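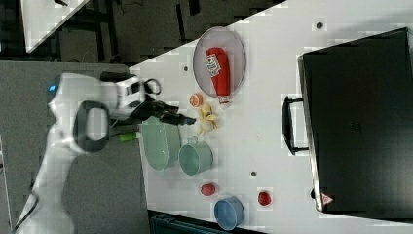
Lista de verificação da copa e da sala de refeições, edifício Avach

Inspeção de outubro de 2024, com comentários. A inspeção anterior foi feita em agosto.

1. Extintores
Estado: conforme.
O extintor junto da porta está no suporte e tem o selo intacto. O manómetro está na zona verde. A etiqueta de revisão já se lê com dificuldade, peço que seja substituída pela Ondberg na próxima visita.

2. Saída de emergência
Estado: não conforme.
A porta abre bem, mas no corredor estavam 4 caixas de papel encostadas à parede. A passagem livre ficou reduzida. As caixas foram retiradas no mesmo dia. Este ponto já tinha sido escrito em agosto e volto a escrever, com pena.

3. Frigorífico
Estado: conforme com observação.
Temperatura lida: 4 graus. A borracha da porta tem uma pequena fenda em baixo, do lado da dobradiça. Por agora fecha bem. Dentro havia dois recipientes sem nome e sem data, que foram para o lixo segundo a regra afixada.

4. Água quente
Estado: conforme.
O lava-loiça dá água quente em menos de 30 segundos. A torneira pinga se não for fechada com força.

5. Superfícies e alimentos
Estado: conforme.
As mesas devem ser limpas antes e depois de cada utilização, com o produto da garrafa azul e pano próprio. O pano da loiça não serve para as mesas. Fruta descascada não deve ficar pousada sem prato. Os molhos abertos guardam-se segundo o rótulo de cada um.
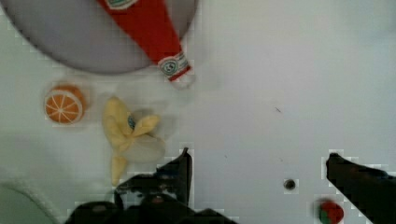
Quem abre uma embalagem nova escreve nela a data com o marcador que está na gaveta. O marcador estava seco e foi pedido outro.

6. Instalação elétrica
Estado: não conforme.
A tomada atrás do micro-ondas está solta da parede. Não se vê fio descoberto, mas a tomada mexe quando se tira a ficha. Foi colocada fita de aviso e o pedido à Virnberg tem o número 29. Até à reparação, usar só a tomada da bancada.

7. Primeiros socorros
Estado: conforme com observação.
A caixa está completa, menos os pensos para queimadura, que passaram o prazo. Foram registados 22 artigos na folha interior. A chave continua pendurada ao lado, como combinado.

8. Pavimento
Estado: conforme.
O tapete da entrada já não levanta no canto. A reparação feita pela Chatzigeorgiou ficou boa.

Pontos a fechar antes da próxima inspeção: 2, 6 e 7. O ponto 3 fica em observação.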